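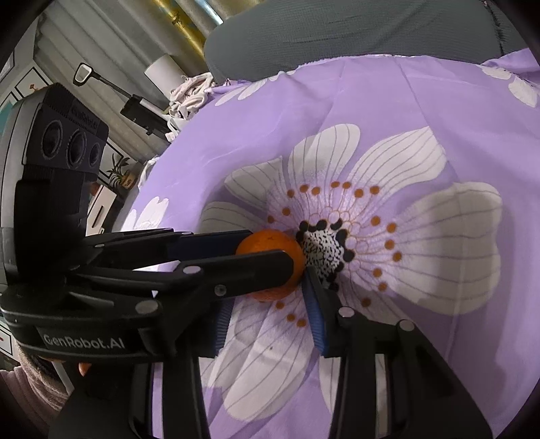 ¿Cuándo tiene que soltar una mano lo que la otra ya ha cogido?
Cuando la segunda tenga fuerza suficiente para sostenerlo sola, y eso lo decide el controlador leyendo el contacto, con el reloj fuera del bucle.

(Diapo 1. Saludar, beber agua, comprobar que el micro no roza con la chaqueta.)

Buenas. Vengo a hablar del relevo entre dos pinzas, que es la parte del software de Borimetti a la que más cariño le tengo y la que más noches me ha quitado. Si alguno esperaba la charla de navegación, es en la sala de al lado y todavía llega a tiempo.

Una naranja parece el objeto más tonto del mundo. Es casi una esfera, tiene un color que la segmentación agradece muchísimo y aguanta que la aprietes. Pues ponedle dos pinzas a la vez y ya tenéis un problema de percepción, porque una tapa lo que la otra necesita ver. Con un dedo negro cruzado por el medio de la fruta, el contorno te queda partido en trozos y el detector, tan contento, te devuelve dos naranjas.

(Pausa. Si se ríen, bien. Si no, seguir.)

Diapo 2. Lo de las dos naranjas

Nuestra primera versión ajustaba un círculo a cada trozo de máscara. Funcionaba hasta que dejaba de funcionar. Lo que hacemos ahora es juntar los trozos antes de ajustar nada: si comparten radio y centro dentro de una tolerancia, son la misma fruta. La tolerancia está en el fichero de configuración y os pido por favor que no la toquéis el día de la demo (va por mí).

Otra cosa que nos mordió fueron los estampados. Probad sobre una tela con flores grandes y puntitos anaranjados y veréis la cantidad de candidatos que salen. Los filtramos por tamaño y luego por curvatura, en ese orden, que al revés tarda el triple. Lo medí, no me lo invento, y luego lo volví a medir porque no me lo creía.

Diapo 3. El planificador

Multonberg es nuestro planificador. El nombre viene de una broma interna muy mala que no pienso explicar. Recibe la pose estimada y la de las dos pinzas, y busca una aproximación para la segunda que no choque con los dedos de la primera. Una que entra en horizontal y otra que viene desde abajo es una pareja estupenda: quedan libres trozos distintos de la superficie y hay sitio para las dos.

Genera 3000 candidatos por intento y casi todos van a la basura en la comprobación de colisiones. Sobreviven pocos, se puntúan y nos quedamos con el mejor. ¿Es elegante? No mucho. ¿Se depura fácil? Muchísimo, y a estas alturas prefiero eso.

(Enseñar el visor con los candidatos en gris. NO abrir la consola, que tengo cosas personales en el historial.)

Diapo 4. El momento de soltar

Aquí quiero ir despacio. El relevo es una máquina de estados con tres estados: sujeta A, sujetan las dos, sujeta B. El malo es el de en medio. Con las dos pinzas cerradas tienes una cadena cinemática cerrada, y cualquier error de calibración se convierte en fuerza contra el objeto. Si las dos van en control de posición puro, se pelean. Lo que hacemos es dejar A en posición y poner B en admitancia, blandita, hasta que el contacto se estabiliza. Luego intercambiamos los papeles y A empieza a abrir.

La rampa de apertura dura 171 milisegundos. Me lo preguntáis siempre: salió de barrer valores hasta que dejaron de caerse cosas. Tiene cero teoría detrás y, si alguien me la encuentra, le invito a comer.

Diapo 5. Registro y repetición

Grinwood es la herramienta de registro. Guarda imágenes, posiciones articulares y transiciones de estado con la misma marca de tiempo, y te deja repetir un episodio entero contra una versión nueva del código. Tenemos 1295 episodios guardados y los pasamos todos antes de mezclar cualquier cambio en la rama principal. Tarda, sí. Me voy a por un café.

El formato de los episodios lo sacamos del proyecto Halilović, con un par de campos añadidos. Si venís de ahí, el conversor está en el repositorio, carpeta tools, y la documentación la terminé en diciembre con bastante sueño, así que avisad si algo no cuadra.

(Si voy mal de tiempo, saltar a la 7.)

Diapo 6. Lo que sigue roto

Objetos blandos. Objetos transparentes. Y la calibración entre las dos pinzas, que deriva con la temperatura y de momento corregimos a mano cada mañana. Tengo una rama con corrección automática que a ratos va de maravilla y a ratos manda B a pasear, por eso sigue siendo una rama.

Diapo 7. Preguntas

Repetir cada pregunta al micro. Si sale lo de por qué no aprendizaje de extremo a extremo: contestar corto, que la última vez me enrollé y nos echaron de la sala.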